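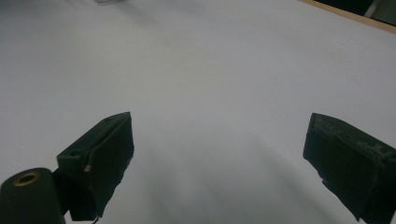

4 min read

Jun 27, 2024

White. A great deal of white, and me standing over it with a cup of tea like a landowner.

I have owned this table since November and I don't think I had met its surface before today. It has been under the post, under the jumper I meant to mend, under the post that came after that post. Siriwan said at breakfast that there was a table in there somewhere if one believed the receipts, and went to work. So I spent the day clearing it, partly out of shame and partly to get out of doing the bathroom.

It took most of the morning. The method was the one I always use, in which everything is lifted, looked at with mild surprise and put on the bed. The bed is now the problem, but it is a problem in another room with a door that shuts.

Things found, for the record: the spare key to the old flat, which I swore to the agents I had posted. A Tondness voucher worth 15 pounds, expired. The instructions for the boiler, over which we had words in the winter and on which, I see, I have written the plumber's number and then drawn a small duck. Three birthday cards bought for other people and never sent, two of whom have had another birthday since. I've kept the cards. They'll come round again.

Then the jigsaw. I ought to explain the jigsaw to my future self, who will read this and assume a breakdown. Jintana Paisan at work finished a Rorker puzzle over Easter, 800 pieces, a harbour, and has spoken of little else. I said in the kitchen, in front of witnesses, that I used to be rather good at jigsaws. I have no idea why I said that. I was moderately good at them when I was nine. By the end of the week she had lent me her other one, the hard one, with the words "no rush", and has asked after it every day.

It is called Reltent in Snow. I looked Reltent up and as far as I can tell it is a hill. There are 1,864 pieces, a number somebody must have arrived at by accident, and by the look of the lid a good two thirds of them are snow and most of what's left is sky about to snow. There is a barn. I'm very fond of the barn already.

So a clear table was wanted, and white paper to go on it, because Jintana holds that you should sort on a pale ground and slide the finished parts about on the sheet. I did point out that the pieces were also white. She said I'd see the edges better. I bought the paper anyway, the big sort you have to carry home under one arm like a surfboard, and was overtaken on the hill by two children and a man with a pram.

It's a lovely thing, a big sheet of clean paper, and I was silly about it. I smoothed it with the side of my hand. I washed my hands and smoothed it again. I moved the lamp, and then moved the lamp back to where it was before, and the shadow went up the paper at a slant whichever way I had it, so I've decided that I like the shadow. 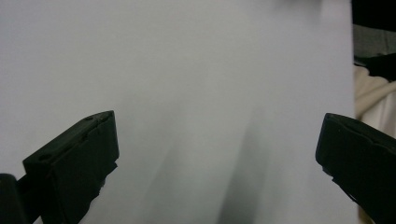
After which I made lunch, having done, by any fair measure, nothing.

The afternoon went on the question of where to start. The lid of the box says nothing helpful. My mother always did the edges first and regarded anybody who didn't as capable of worse. Siriwan, consulted by text, replied "barn" and then, a minute later, "did you find my key". I did find her key. It wasn't the spare key to the old flat, it was a different key, in the fruit bowl, and I'm saving it for when I need some goodwill.

I read the leaflet that came in the box. It has 381 words on how to look after your puzzle, and the advice comes to keeping it dry and keeping it from the dog. We haven't got a dog. It allows up to six weeks for a replacement if a piece is missing, provided you send them a drawing of the hole. I thought about drawing a hole in snow, surrounded by snow, and had to sit down.

What I'd like to put in this diary is that I then tipped the box out and got going. I'd like Jintana to read it some day and think better of me. But it was nearly five and the light was going off a bit, and the paper looked so nice as it was. I ate a biscuit well away from it. I went and looked at the bed, and shut the door again.

Siriwan is home in twenty minutes. There's nothing in for supper, and nowhere to sleep until I've dealt with the post. Tomorrow I'll do the edges. Must also ring the agents about that key, or else go on not ringing them.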